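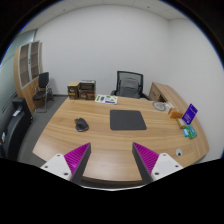 The Grellinel's view of the desk, pads open, mouse off the mat.

Grellinel hand-held gripper, reviewed
22/12/2018

I've wanted one of these for ages, so take my good mood into account. The Grellinel is a gripper you carry about and squeeze yourself, with a wide-angle camera looking out over the fingers. You do a job with it, it records what you did, and the recordings go off to train a robot arm that wears the same fingers. There's no arm to drag around by the wrist and no joystick to learn. I've done both of those for years, and after one afternoon with this I didn't much want to go back!

Mine cost 700 pounds with the Kereama software included. In the box you get the handle, two spare pads, a charger and a leaflet that is far too short.

The first job I gave it was moving a computer mouse to and from its mat. It sounds dull, but it's a lovely test. A mouse has hardly a flat side on it, it slides if you nudge it, and you have to come in low without scraping the desk. The ridged magenta pads are the best thing about the whole tool. They're grippy enough that I could pick up by the sides with a light squeeze, and the bright colour makes it easy to tell finger from background when you play the recordings back.

I did 52 runs before tea and my hand was fine. With remote control I'd have managed perhaps a third of that, and half of them would have had that horrible stop-start wobble you get when you're watching a screen and guessing at the depth. Working by hand you simply reach for the thing, and the movement comes out smooth because it's your own arm doing it.
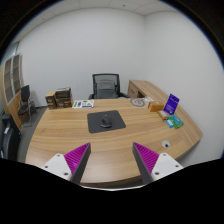
The wide view takes a bit of getting used to. Straight edges bow, and things at the sides look further off than they are, but you do get nearly the whole room in, and Kereama seems to find its bearings much better when there's plenty to look at. Bare walls are its weak spot. Point it at one for more than 11 seconds and it loses track of where the hand is, and you have to throw that run away. I learned to keep the desk in view and my wrist tilted down.

Other grumbles. The trigger spring is stiff for small hands. Sorting is slow too: I now have 1,358 clips saved and Kereama still shows them in one long list, with no folders (please, somebody). And if you already own a Barkar arm you'll need the adaptor plate, sold separately. The fit is good once it's on, though the screws are fiddly little things and I dropped two.

The older Killell glove is cheaper and I still like it for big sweeping jobs such as wiping. For picking up and putting down, the Grellinel is miles ahead, as your fingers and the robot's are the same shape. With the glove I was forever showing it grips it couldn't copy.

I'm starting on drawers and cupboard doors in January, and I've already ordered another pair of pads.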